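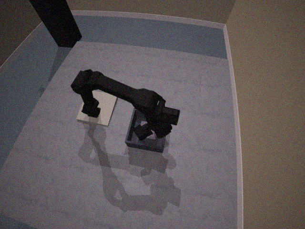 Unit 7: What Does a Street Tournament Do for a Downtown?

Handout to go with the reading packet. Bring it to class with your own notes in the margins. You will need it again for the short paper in May.

1. The claim we are testing

Most towns that close their main street for a weekend of basketball say the same thing afterward. The event "brought people downtown" and "put us on the map." Sometimes a dollar figure is attached. I want you to treat that figure the way you would treat a player's listed height.

The claim has several parts, and they usually get mashed together:

People came who would not have come otherwise.
They spent money they would not have spent otherwise.
The money stayed in town.
Some of them came back later.

Each one needs its own evidence. A crowd picture supports none of the last three, and it barely supports the first. In the packet, underline every sentence where the writer slides from one of these to the next without saying so. I found plenty.

2. The Braveck case

Braveck is the town in Reading A. It holds a two-day outdoor tournament, half-court games, three players and a sub, with courts taped out on the pavement between the bank and the old depot. The organizers' report says 300 teams. Read the footnote. That is 300 registrations, and a registration is a form with a fee attached. Teams that never showed up are in there. So are kids' teams that were entered in more than one bracket, counted each time.

Does it matter? For scheduling, not much. For an economic estimate it matters a lot, because the report takes the team count, multiplies by roster size, multiplies again by an assumed number of family members, and then multiplies by an assumed daily spend. An error at the front of that chain gets carried all the way through. Try it yourselves with a lower team count and see what happens to the last line of the table.

The family multiplier has no source at all. I looked. The assumed daily spend comes from a hotel survey, and hotel guests are the people who spend the most. A family from the next county over with a cooler in the van is a different kind of visitor.

3. Locals are not visitors

Reading A gives 70 percent as the share of players from inside the county. Read that number again, then reread the headline on the report.

If a local family eats a sandwich downtown on tournament weekend, that is probably a sandwich they would have eaten somewhere else in the county. The textbook word is substitution. The deli on the corner had a great weekend. The diner out by the highway may have had a bad one, and the report did not ask.

There is a second group people forget: locals who stay away. Parking is gone, the street is closed, there is a loudspeaker. Some regular customers put off their errands until later, and some drive to the mall. I have never seen a tournament report that tried to measure this. The Biswas survey in Reading C gets closest, with one question on it (question 14), and the answers were left out of the published tables.

4. Which businesses gain

Drisard is the shoe and sportswear shop in Reading B. Its owner writes that tournament weekend beats any other weekend of the year. I believe it. A sporting goods store next to a basketball tournament is about as well placed as a business can be, and the shop is also selling the event shirts.

But look at who is writing to the paper about how well it went. Shops that did well have a reason to talk. The shop that sells curtains does not send in a letter saying the weekend was dead. When you collect comments from business owners, ask how they were picked and who did not answer.

Things to sort out when you read a merchant's account:

Is it sales, or foot traffic? Foot traffic is easier to see and worth less.
Compared to what? An ordinary summer weekend is a fair test. A weekend in February is not.
Did the following week drop?
Did the shop pay for extra help or longer hours?

The third one is where a lot of good weekends shrink. If people were going to buy sneakers anyway and bought them early, the shop has moved a sale forward on the calendar.

5. Costs that get left off

The Braveck report lists permit fees, insurance, and rental of the hoops. It does not list police overtime, street cleaning, or the public works crew's time setting barricades. Those came out of the regular town budget, so in the report they look free. They were paid for by somebody.

Donated time is harder. Referees, scorekeepers and the people on the water table work for a shirt and lunch. I don't think you should put a wage on that and call it a cost to the town. I do think you should say it exists, particularly if the tournament is asking for a public grant on the grounds that it runs cheaply.

Prize money is small in every case we have. Skip it.

6. The Vollov contract

Vollov is the touring operator in Reading D. It brings the hoops, the rule book, the bracket software and the name, and takes a share of the entry fees. The contract in your packet runs 3 years with an option to extend. Look at clause 2, which covers what the host town must provide, and compare its length with the clause on what the operator must provide.

Entry fees are the largest stream of cash in the whole event. Under this contract a large part of that cash leaves town with the truck. The organizers' report counts all of it as local spending. I would like to call that a mistake, but it shows up in the same form every year.

A fair point on the other side: a town running its own tournament would have to buy hoops, train officials and find players with no known name behind it. Some have tried and gave up. The fee may be worth paying. My complaint is with the bookkeeping.

7. What is left after all that

Some of you will say in discussion that money is the wrong measure, that people enjoy the weekend and a town is allowed to throw a party. Fine. I agree with most of it. Kids play in front of a crowd, old teammates turn up, the street is loud for a change. Those are good reasons to hold a tournament.

Then the report should say so. What bothers me is a town that wants a party, feels it has to justify the party with a number, and builds the number backward. Once it is printed, the next grant application quotes it as a finding. Reading E quotes Reading A this way, and the footnote about registrations has vanished by then.

Watch also for "exposure" and "community pride" used as a fallback when the money argument gets thin. Both might be real. Ask how the writer would know if they were absent.

8. For the paper

Pick one event, sports only, held on a public street or in a public park. Find the published claim about its impact and trace each number in it back as far as you can. Where the trail stops, say where it stopped. You are not required to reach a verdict on whether the event is worth holding, and papers that spend their last page on one tend to be weaker for it.

Use at least 2 sources that have no stake in the event. The chamber of commerce has a stake. So does the hotel association, and so does the newspaper if its logo is on the banner.

No recalculated totals unless you show every step. If you change an assumption, say what you changed it to and where the new value came from. "More realistic" is not a source.

Readings A through E are in the packet. The Biswas questionnaire is copied single-sided at the back so you can pull it out and mark it up.

Handout revised 5/9/21. Section 6 replaces the older version, which had the clause numbers wrong.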